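Our afternoon at the Grelent open day in Tullwood started late – the parking line was something else – but we still caught the table-setting demo, and I'm so glad we stayed for it.
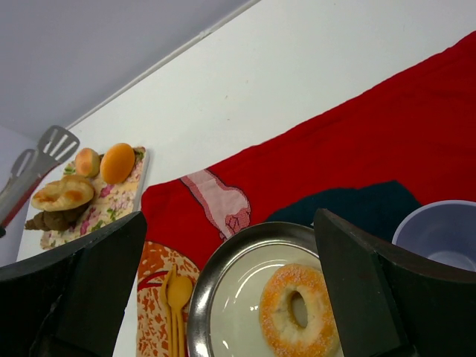

My favorite part was talking with the crew at the Olledier booth, who let us linger for almost 12 minutes past closing. They practice with everyday breakfast things, and I got terribly hungry looking at that sugary donut on its shiny steel plate, with the yellow fork and spoon beside it. We drove home in the rain, talking about pastry.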